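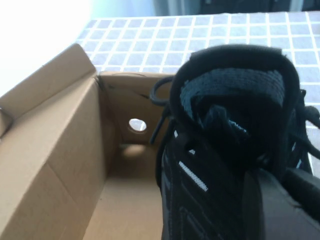
Black sneaker with open shoebox.

Trondum Press Desk
Mention tracking for entertainment publicists
Maker: Horklow
Current release: April 2021

Trondum Press Desk collects public posts and press coverage that mention a named performer and sorts them by topic, source and time. It is meant for small publicity offices that handle their own statements and corrections.

Specifications
Watched names: up to 100 per account
Entertainment news sources: 109
Alert threshold: 300 mentions per hour by default, adjustable per name
Export limit: 1000 items per file
Export formats: CSV, PDF
Users per account: five

Threads and replies
A series of posts by the same author is stored as one item, in posting order. Deleted posts stay in the log with the time of removal. Quote posts are counted separately from replies - this can be changed under Settings, Counting.

Statement log
Each client statement is saved with its draft history and approval record. Once published, it is linked to later coverage that repeats any of its wording. Partial quotations are marked, with the full sentence next to them.

Changes in this release
Nicknames and stage names can be grouped under one entry. The duplicate filter introduced in March now covers syndicated columns. Time zone errors in PDF exports have been corrected.

Not included
Private messages, closed groups and broadcast audio. Transcripts can be uploaded by hand.

Setup and license questions: Despina Buzatu, Accounts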